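What the Secondhand Shops of Erkotthorpe Do With Their Leftover Hardware
Student project report, Materials and Reuse seminar
26 August 2024

When I signed up for this seminar I had a grand plan to write about old buildings, and I spent most of a week reading about bricks before I admitted to myself that I wanted to write about nuts and bolts. My grandmother kept hers in coffee cans on a shelf over the dryer, and I can still hear the sound of somebody digging for the right one. So this report is about small metal hardware: where the leftover pieces go, who buys them again, and whether a town the size of Erkotthorpe could do a better job of keeping them out of the scrap bin.

I visited 7 places in all, most of them in March, when the shops are quiet and people have time to talk. Two are regular secondhand stores, one is the reuse shed at the town recycling yard, and the rest are small businesses that take in hardware as a sideline. The one I kept going back to was Bakke, a repair shop that has sold used fasteners out of drawers for longer than I have been alive.
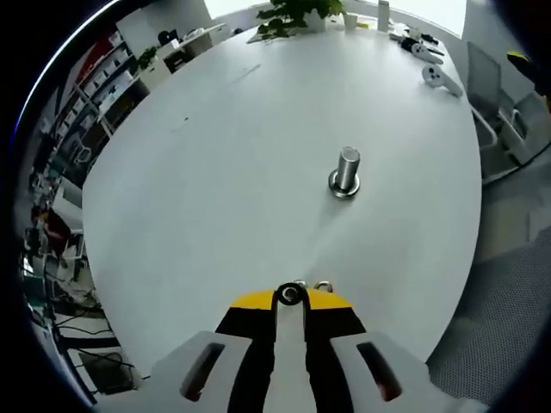

Figure 1. Short metal peg with a round base, on a white tabletop.

The first thing I learned is that nearly everything arrives mixed. People clear out a garage, pour it all into a bucket, and drop the bucket off with a clear conscience. At the reuse shed I weighed what came in over the weeks I was there, and the total was 278 pounds, which surprised even the people who work there. Very little of it was labeled. Inch and metric sizes were jumbled together, wood screws were tangled up with picture wire, and one bucket had a good inch of birdseed in the bottom (I never found out the story behind that, and I would dearly love to).

Sorting is where the money goes. A single bolt is worth pennies, and it may take a minute to check the thread and find the right drawer. Bakke gets around this by only sorting what sells, and the rest goes into a dollar-a-scoop barrel by the door. I thought that sounded lazy until I stood next to the barrel for an afternoon and saw how happy people were rummaging in it.

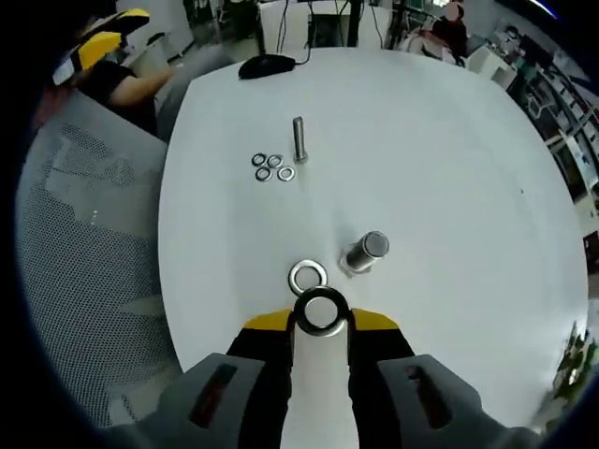

Washers deserve a section of their own, and I did not expect to be writing that sentence. Everybody I talked to said they are the piece that gets thrown out first and missed the most. A washer spreads the load under a bolt head, it keeps the head from digging into soft wood, and in a pinch it fills a gap. Small ones are easy to come by in any hardware aisle. The big thick stainless kind, with a wide shiny ring around the hole, is another matter, and the two secondhand stores both told me those are gone within a day of being put out. People buy them for porch swings, boat trailers, garden gates, and (one very cheerful customer) wind chimes.

I also wanted to know who the buyers are, so I left a short survey at each counter, with a box to drop it in. I got 621 filled-out cards back, far more than I had hoped for, and I would like to thank everyone who took the time, including the person who drew a hinge on theirs. The most common reason for coming in was a repair at home. After that came hobby projects and then farm equipment. Price came up often, but what people wrote about at the most length was being able to buy one of something when the big stores only sell a pack of twenty. 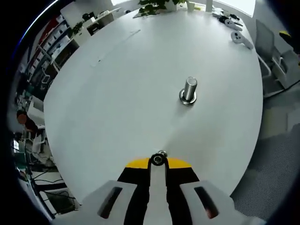
Figure 2. White table with a rounded top.

For the next part I looked at how other programs handle sorting. Zirkeo is a sharing library a couple of towns over, and it asks donors to use a cardboard gauge before they drop anything off. You push the bolt through the hole, read the letter beside it, and put it in the bag with that letter. It sounds fussy, but children love it, and families end up doing the sorting at the kitchen table. Fosesico, which runs a parts exchange by mail, goes the other way and takes only complete sets. Their shelves are beautiful, and I was jealous of them on behalf of Erkotthorpe, but they turn away a great deal.

I think our town could borrow the gauge idea without much trouble. The recycling yard prints flyers already, and a gauge could go on the back. I asked what it would cost to send one to every household, and the quote I got was for 4,000 copies, more than we need, at a price that was lower than I had feared.

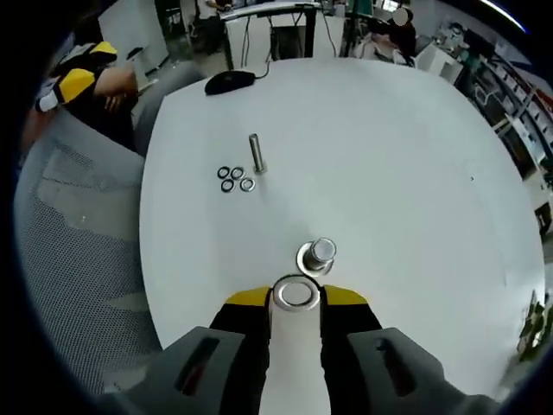
Figure 3. Bolts and flat washers of different sizes.

There are things I would do differently. I should have started the survey earlier, and I should have asked people what they did not find as well as what they did. I also never got a good answer about rusty pieces. One shop soaks them in vinegar, another will not touch them, and the shed puts them straight into scrap. A student with more patience for chemistry than I have could get a nice project out of that question, and I would gladly hand over my notes and the two jars still sitting on my windowsill.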